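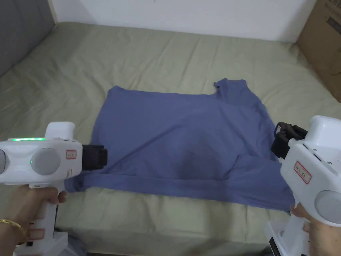 7 July 2022

Grippers on the Buliro pair again. Ayman Dabbas reckoned the left jaw was closing late on thin fabric, so I pulled the front off and had a look. Lint, of course! A wee felt pad of it packed in behind the jaw slide (grey, mostly, so I'm blaming the towels). Picked it out with tweezers, wiped the slide down, tiny dab of grease, back together. While it was open I did the right one too, it wasn't nearly as bad.

Housing screws go back in finger tight first and then a quarter turn, please don't lean on them, the plastic bosses are soft and I've already stripped 2.

Ran 70 open/close cycles on each with the cover on. Left one stuck once at cycle 12 and then never again, which bugs me a bit. Imad Sfeir thinks it's the cable rubbing where it comes through the handle. Could be. I've taped it to one side for now and it feels smoother, but tape is tape.

Still to do: order jaw pads from Qaisi (the grey-tub ones, same as last July), re-zero both after the next T-shirt folding set, and find whoever has my small Torx driver.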